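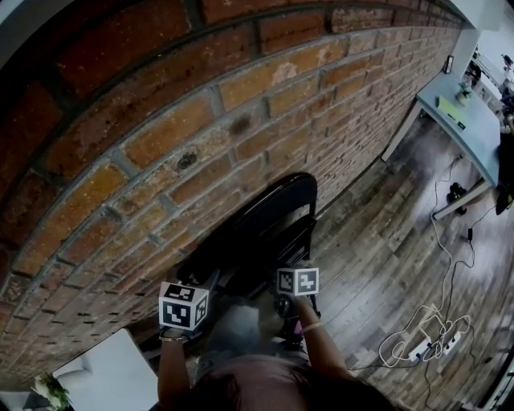

Marker cubes on both hands, by the brick wall at Seketti.

So I finally got to the Seketti open afternoon in Matonholm, and I'm so glad I went! I'd pictured big orange arms behind glass. What they mostly do is record people doing small jobs by hand, so a robot can learn from them later. You wear a white cube on each hand, printed with chunky black patterns, and the cameras use those to work out where your hands are (clever, and a bit like wearing dice).

They've got 2,736 recordings so far and 993 of those are chair jobs: folding, shifting, picking things off the seat. Visitors could have a go, 3 tries each. My first was far too quick and got binned, fair enough. Slow and dull is what they're after.

Tea was good, parking on Loureiro Street was awful. Next one's in January, from 2 pm, and I've already put my name down.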